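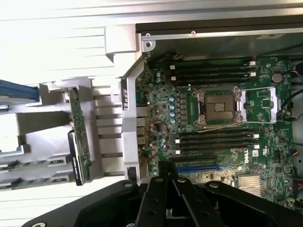 Photo: Pak-hei Chien

Brolta Skolholm Cream Blush Stick
Net weight 10 g
13 shades
Shown on the shade card as: Skolholm, cream, twist-up

We have wanted to make a blush like this for years, and we're so happy with how it came out! Skolholm is a creamy color stick for cheeks that also works on lips (and on eyelids, if you like a soft wash of color there). It goes on with your fingers, a brush or straight from the tube, and it stays soft long enough for you to move it around before it settles.

The first batches were mixed by Hsin-yi Chiu, who looks after color at Brolta. She wanted a stick that showed up on deep skin without turning chalky and could still be sheered down to almost nothing on fair skin. That took a lot of rounds. The early ones were pretty but greasy, and a later one was lovely for the first hour and then sat in patches. The formula we kept has a balm feel when it meets the warmth of your skin and a soft, satin look once it's down — a bit of life to it, no glitter at all.

The color range

There are 13 shades, running from pale petal pinks through corals and roses to the deep berries and one very good brick. Shades are numbered, and the numbers stay the same from year to year, so if you wrote yours down on a scrap of paper somewhere it's still good.

If you're stuck, start with 319. It's a muted rose with a little brown in it, and it's the shade we see people pick up, put down and come back for. On light skin it looks like you've been out walking in the wind. On medium skin it's a classic rose, and on deep skin it makes a lovely quiet base under one of the berries.

Some notes from around the shop on the others:

The corals lean orange in the tube and pinker on the face. Try them before you decide they aren't for you.

The petal pinks are the sheerest of the lot. If you like a strong cheek you'll be layering, and you may be happier one step up.

The berries are strong! One light swipe on the back of your hand, then pick it up with a fingertip. Wen-hsiung Lui, our makeup artist, wears the darkest one as a lip color with nothing over it and it looks fantastic.

The brick shade looks scary in the tube. Please try it anyway. Blended out high on the cheekbone it gives a sunny, end-of-the-day kind of warmth that none of our bronzers can do.

How to put it on

For a soft look, warm the top of the stick with your ring finger and tap the color onto the fullest part of the cheek. Keep tapping (don't rub) and move outward toward the ear. Three taps on each side is plenty for a first layer.

For more color, draw one short line on each cheek and blend with a damp sponge or a dense brush. Work on one cheek at a time. You have a good minute of play before it sets, a little less if you've already powdered.

For lips, use it over a thin coat of balm and blot once. The finish is closer to a stain than a lipstick, with softly blurred edges. A clear gloss on top is nice with the corals.

For eyes, use the smallest amount you can and pat it over the lid with a finger. It will crease on oily lids unless you set it with powder, so we'd call it a daytime look for most people.

Skolholm goes on after foundation and before powder. It also does well on bare, moisturized skin, which is how most of us here wear it. Over powder foundation it can drag a little; use a fluffy brush and a light hand.

What's in it

The base is castor seed oil, jojoba oil and candelilla wax, with a touch of silica to keep the finish from getting shiny. There's no added fragrance. It does have a very faint waxy smell, a little like a new crayon, and it's gone once the color is on. There's no beeswax, lanolin or carmine, and the reds come from mineral and synthetic pigments.

The full ingredient list is printed on the carton and differs a little by shade. If you have allergies, read the list for the exact shade you're buying. Patch testing on the inside of your arm the night before is a good habit with any new makeup.

How long it lasts

On dry or normal skin, expect the color to hold through a working day with some softening by late afternoon. On oily skin it fades sooner, and a dusting of translucent powder helps a lot. It isn't waterproof. It will put up with a bit of drizzle and a warm bus ride, but it won't stay on through a swim.

Siu-fong Kao, who runs our counter, puts it on before she opens up and touches up once after lunch. Her trick is to press the second layer in with a fingertip right over whatever is left of the first, with no powder in between, so it melts into what's there.

Tube and refills

The tube twists up and down, and the cap clicks when it's closed. Twist up only a little at a time. The stick is soft, and a tall one will bend if you press hard (we've all done it). If it does break, pop the piece back in, smooth the join with a clean fingertip and leave the tube standing in the fridge for a while.

Refills come in all the same shades and cost less than a full tube. To change one, twist the old stick all the way up, pull the inner cup straight out and push the new cup down until it clicks. The same refills fit the Aravena contour case, so you can carry a blush and a contour together if you already own one.

Keep the tube out of hot cars and sunny windowsills. To clean the top, wipe it with a dry tissue. Water leaves spots on the surface; they're harmless but not pretty.

Pairs nicely with

Aravena Contour Stick. Same creamy feel, cooler colors. Put the contour on first, then let the blush overlap it slightly.

Badeven Setting Powder. Very fine, no color of its own. Use it only where you need it and leave the tops of the cheeks bare so the satin finish shows.

Badeven Small Cheek Brush. Dense, rounded and short in the handle, good for the berries, where fingers can give you more color than you meant to use.

Questions we get a lot

Can I mix shades?
Yes, please do! Coral over rose is a favorite here. Mix on the back of your hand first so the sticks stay clean.

Is it OK for mature skin?
It's a very good choice. Creams tend to sit better than powders on drier skin and fine lines. Place it a little higher than you would a powder blush and keep the edges soft.

Does it stain?
The berries can leave a light tint on lips, which some people love. An oil or balm cleanser takes it off. On clothes, treat the spot with dish soap before you wash.

Can I try it before I buy?
Yes, every shade is out at the counter. Wen-hsiung does free color matching there on Tuesday from 10 in the morning, and you don't need to book. Come with a bare face if you can, or at least without blush, and give yourself time to walk to the door and look at the color in daylight.

I wear glasses. Will it rub off under the frames?
A little, where they touch. Keep the color just below the frame line and press some powder on the spot where they rest.

Will there be more shades?
Wai-kit Lau is working on a pale mauve and a true red at the moment. The mauve is nearly there. We hope to have it at the counter in May, and it will be added to the refills at the same time.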